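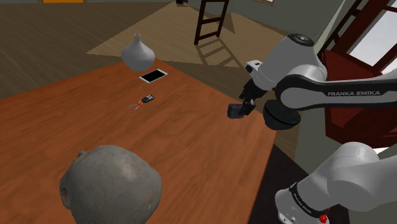
Slide 1. The Pedik cell in the simulator, arm holding the small black cube over the table.

Looking after a cell you can't touch
Speaker notes, Kilian Grabner, Clulus
Paluvik meetup, July 22, 2020

Leave slide 1 up while people settle. Say hello, say name, say thanks for having me.

Opening
I look after one robot cell. It has one arm, one table, a gripper and a handful of things to pick up, and every bit of it lives inside a computer. I love this job! When I tell people it's simulated they assume there's no upkeep, and I'd like to spend the next little while changing your minds, because this cell gets more care than some real ones I've worked on.

The cell is called Pedik. The program that checks it every night is called Memon. I'll say both names a lot, so shout if I lose you.

Point at the gripper. The cube is up in the air with the fingers closed on it, and that little moment is what most of my work is about. Hold that thought, we come back to it.

Slide 2. Where the base goes
Start with the base, always. On a real cell you bolt the arm down and then you measure where it ended up. In the simulator you type in where it is and it's there to the last decimal, which sounds like cheating (it is a bit). The trouble is that everything else in the cell gets its place from somewhere too, and if two people pick two different starting points, you have an arm that's very exact about being in the wrong spot.

So in Pedik everything hangs off the base. The table is placed from the base, the objects are placed from the table. Move the base and the lot comes along with it. We didn't do it that way at first. I moved the table one afternoon to give the elbow more room and left all the objects behind, hanging in mid-air, and then I pressed play and they rained down on the floor. Wonderful sight. Took me the rest of the day to fix.

(Pause for laugh, or don't, depending on the room.)

Slide 3. The table top
Flip back to slide 1 for a second if anyone looks lost.

I want to talk about the table as two things. There's the table you see, with that lovely orange-brown wood grain. Then there's the table the physics sees, which is a plain flat box with no grain at all. Those two have to sit at the same height. If the physics box is a hair too low, the phone sinks into the wood. If it's a hair too high, the keys float, and you'd be amazed how long you can look at floating keys before it bothers you. Look at the shadows. A thing that's properly down has its shadow tucked right up against it, and I check the vase first since it stands upright and has a nice clear foot.

Friction is set on the box too. Mine was far too slippery for a long time and I blamed the gripper for it.

Slide 4. The objects and their weights
Every object carries a weight, a friction value and a shape for the physics. The shape is where the work is.

The cube is easy. A cube is a cube, and I keep it in the cell as my test piece for exactly that reason.

The vase has a narrow neck and a round belly. Wrap it in one simple hull and the neck fills in, so the fingers stop in thin air before they reach it. We split ours into stacked pieces and it behaves much better.

The big grey stone-look pot has an opening on its side. Same story: with one hull the mouth is sealed, and anything you try to put in just bounces off. Ours is built in pieces round the rim.

The keys are my favourite and my worst. There's a fob, a red ring and two keys, and when every part could swing on its own they would shiver on the table and never go to sleep. I've locked them together as one solid lump. If anybody here has loose keys running nicely, please come and find me at the break, I mean it!

The phone is flat and thin, and thin things like to slip through surfaces if your time step is too long. Shorten the step before you start fattening the phone.

Slide 5. The gripper
Back to the cube in the air.

Three settings matter when the fingers close: how hard they push, how fast they close, and how grippy the pads are. People reach for force first. I did! Too much force in a simulator doesn't crush anything, it does something sillier, it squeezes the two bodies into each other until the physics gives up and fires the cube across the room. One of mine went over by the stairs.

What I do now, in this order:

Close slowly, with low force, on the cube.
Lift a small way and hold still.
Watch for creep. If the cube slides down the pads, raise the friction a touch before you touch the force.
Only then bring the speed up.
Put the cube down, back off, and see that it stays put when the fingers open.

Write down every value as you go. I keep a plain text file next to the scene and it has saved me more often than any clever tool.

Slide 6. The room behind it
Somebody always asks why I bother with the rest of the room, the rug and the step ladder and the stair rail and the window. Some of it is that I enjoy it. But light comes into that room and throws shadows, and our vision code has to cope with shadows. The ladder lays dark stripes across the rug. When I changed the light last winter those stripes moved and one of our detectors got worse overnight, with the arm and the table exactly as they were. So the lights are in the care plan now, same as the joints.

Slide 7. The nightly check
Memon loads the cell each night, resets it 300 times and lets it settle. After each reset it asks dull questions. Did everything stay on the table? Did anything move that wasn't touched? Is the arm at its home pose? Then it picks up the cube, holds it for 8 seconds and puts it back.

Show the bar chart. The tall bar on the left is from before the keys were locked. Very satisfying chart, linger on it.

We're on saved version 597 of the scene. I never overwrite one. When Memon complains I go back version by version until it stops complaining, and then I've got the change that did it. Last time I only had to go back 7.

Slide 8. The weekly look
Memon can't see ugly. Once a week I open the cell and just look at it, from low down near the table edge and then from up high. I run each joint through its range by hand and watch the links pass the table. I open and close the fingers on nothing. I pick something Memon doesn't pick, usually the phone, and fail at it a few times.

Do this with a coffee. It's a nice half hour.

Slide 9. What's still broken
Be open about this part, it got the best questions at the dry run.

The phone is still hard to pick up flat. I can slide it to the edge of the table and take it from there, but a straight pick works some days and not others, and I don't know why yet.

The pot is heavy and the weight is my guess. I need to find something like it and put it on a scale.

The two halves of the red furniture by the window don't meet in the physics, though you'd need to throw something at it to notice. It's on the list for August.

Slide 10. Try it
If there's time, run the demo live. Start from the saved home pose, play the cube pick, then let someone from the audience choose a friction value. Low ones are the most fun. Keep version 597 open in a second window in case it all goes flying.

Questions. Repeat each one into the mic before answering.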